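Oiling and Maintaining a Wooden Worktop

An oiled top needs little equipment but some patience. The steps below apply to solid wood with an oil finish. They do not apply to lacquered or varnished tops, where oil stays on the surface and turns sticky.

Test the finish first. Place a few drops of water on the wood and wait 8 minutes. If the water beads, the finish is sound. If the wood darkens under the drops, the top needs oil.

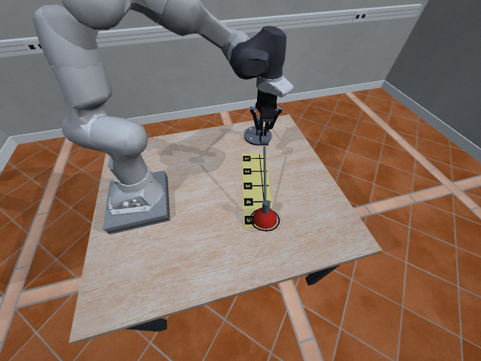 Surface Preparation

Scrape off dried glue and wax with a plastic card held at a low angle. Wash with warm water and a little dish soap, wring the cloth well, and wipe with the grain. Leave the top overnight before sanding. Damp fibers clog the paper and tear.

Sand with 120 grit, then 180. Always follow the grain. Scratches made across it are hard to see on bare wood and very clear once the oil goes on. Vacuum the top and the edges, then wipe with a dry lint-free cloth.

Pay attention to end grain. It takes up far more oil than the face and should be sanded one grade finer, or it will finish darker than the rest. The same applies to cutouts and drilled holes.

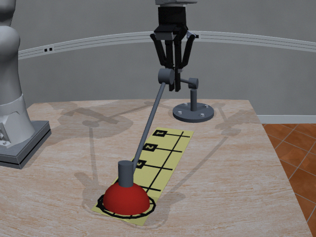 Pour a small amount of oil on a cloth and work it in with long strokes. Pistis hard oil and the Trurnberg worktop oil both go on this way, though the Trurnberg is thinner and tends to run at the edges. Wait 17 minutes, then remove all oil that has not soaked in. A film left on the surface will stay soft for days and collect dust.

Apply three thin coats with a night between them. Rub lightly with a gray pad before the last one. Keep the top clear until the final coat has cured - the time on the can is for a warm room, so allow longer in December.

Oily rags can heat up and catch fire on their own. Lay them flat outdoors to dry, or soak them in water and store them in a lidded metal can. Do not wad them up in a trash bin.

Ring marks from cups usually come out with fine sanding and one local coat. Black stains are a reaction between iron and wood tannins and call for oxalic acid. Wear gloves and rinse well.

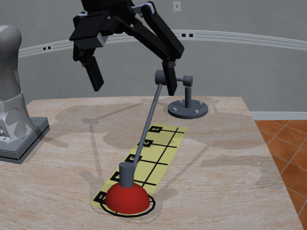

Reader comments

Clisesard: The 17 minutes was too long for me on a hot afternoon. The oil had gone tacky and dragged on the cloth. A little fresh oil on top loosened it and then it wiped off fine. I would do half the top at a time in summer.

Working in halves is sound practice on any long top. Stop at a joint between boards if there is one, so that the overlap does not show.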